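Woloment Adds Woven Placemats to Its Table Line

Woloment, the tableware company, will begin selling a line of woven placemats in December. The mats will be carried in the Woloment shop on Tindarska Street and in the 10 Cimutton home stores.

The first pattern, called Czerwiński, is a small basket weave in reddish brown and white. Thin white lines run the length of the mat, and a set of wider white bands breaks up the grid. The company tried the pattern on dark and light tabletops before settling on the shade of brown.

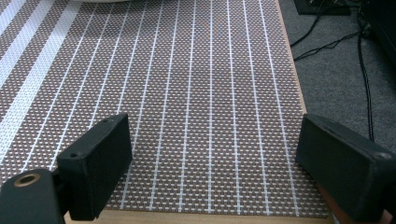

The brown was the last thing to be decided. Early samples were closer to gray and looked flat next to pale wood, according to Anahera McKinnon, who heads product design at Woloment.

"Most of our customers eat at the same table where they do homework and pay bills," McKinnon said. "They wanted a mat they could leave out all day — something with a pattern, but a quiet one."

Woloment asked 305 customers to use sample mats at home before the pattern was approved. Comments from that trial led to a tighter weave and a flatter edge.

The mats will be sold in sets of two. An opening run of 2528 sets has been ordered, and a second run will follow in spring if stock runs low. A matching table runner is planned — details will be released later.

Stores that wish to carry the line may ask for a sample set through the Woloment trade desk. Orders placed before noon are handled the same day.

Press contact: Anahera McKinnon, Woloment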